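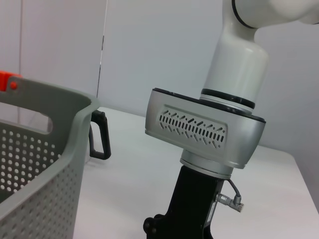

*Gray perforated basket with a black loop handle at the rim.*

# Cross-window messaging check, Usow front end

Release branch, November. Covers the main window, the pop-out editor, the embedded report panel and the shared worker. Firefox, Chrome and Safari on desktop; Safari only on the phone. Marks: **OK**, **Fix**, **Watch**, **N/A**.

## 1. Origin checks on incoming messages

- [x] Every `message` listener compares `event.origin` with the allow list before reading `event.data`. **OK**
- [x] Allow list uses full origins with scheme and port. **OK**
- [ ] No listener matches with `indexOf` or `endsWith`. **Fix**

Comment: the report panel still has an `endsWith("imcombe")` test left over from the staging setup. Any host name ending in that string would pass. Replace it with an exact match against the list in the shared config. The pop-out editor was corrected last release and has stayed that way.

## 2. Target origin on outgoing messages

- [x] `postMessage` calls name a target origin. **OK**
- [ ] No call uses `"*"`. **Fix**

Comment: one wildcard remains, in the resize helper (line 1882 of the bundled file, not the source). It only sends a height, so the leak is small. Fix it anyway. The helper gets copied into new panels and the next copy may carry more than a height.

## 3. Message shape

- [x] Each message has a `type` and a `version`. **OK**
- [x] Unknown types are dropped without an error. **OK**
- [x] Fields are checked before use. **OK**
- [ ] Strings from messages are never put in the page with `innerHTML`. **Watch**

Comment: the toast component takes a string from the worker and passes it through the Irkeo sanitizer first. The sanitizer settings allow links. Toasts have no need for links, so turn that off when the component is next opened. All 23 message types in the table have a matching check in code. Two of them, `draft.peek` and `draft.drop`, have no sender any more and can be removed.

## 4. Frames

- [x] Report panel has a `sandbox` attribute. **OK**
- [x] `allow-same-origin` and `allow-scripts` are not both set on a same-origin frame. **OK**
- [x] `frame-ancestors` is sent in the response header. **OK**
- [ ] Header also present on error pages. **Fix**

Comment: the 404 and 500 pages come from the proxy and skip the header. They hold no form and no account data. Add the header at the proxy so that it covers both.

## 5. Pop-out windows

- [x] External links open with `rel="noopener"`. **OK**
- [x] The editor window closes its port on `pagehide`. **OK**
- [ ] Main window copes with an editor that closes mid-save. **Watch**

Comment: tested by closing the editor during a slow upload. The main window waited the full 3000 ms timeout and then showed the retry bar, as designed. In Safari the bar came up twice. Could not get it to happen again after a restart, so left at Watch.

## 6. Shared worker

- [x] Worker script is served from our own origin. **OK**
- [x] Ports are removed from the list when a tab goes away. **OK**
- [x] No tokens or passwords in worker messages. **OK**
- [x] Fallback path works where shared workers are missing. **OK**

Comment: port cleanup relies on a ping, and a tab that has been asleep can be dropped while it is still open. It reconnects on focus. Anyone testing this by hand should leave the tab in the background for a while before calling it broken.

## 7. Storage used as a signal

- [x] Sign-out reaches every open tab. **OK**
- [x] `storage` listener ignores keys it doesn't own. **OK**
- [ ] Old keys cleared at startup. **Fix**

Comment: keys starting with `ursu_` are still in place from before the Ursu module was taken out. They hold panel sizes and the last open folder name. Add them to the cleanup list. Sign-out was tried with the report panel open and with it closed.

## 8. Logging

- [x] Rejected messages are logged with origin and type only. **OK**
- [x] Debug logging is off in the release build. **OK**
- [ ] Log limit in place for repeated rejects. **N/A**

Comment: the limit is handled on the log server for now.

## Open items

| Section | Item | Before release? |
|---|---|---|
| 1 | Exact match in report panel | Yes |
| 2 | Wildcard in resize helper | Yes |
| 4 | Header on proxy error pages | Yes |
| 7 | Clear `ursu_` keys | No |
| 5 | Double retry bar in Safari | No, keep watching |
| 3 | Links off in toast settings | No |

Run sections 1, 2 and 4 again on the release build once the fixes are merged. The phone check for section 5 was skipped, as the editor doesn't pop out there.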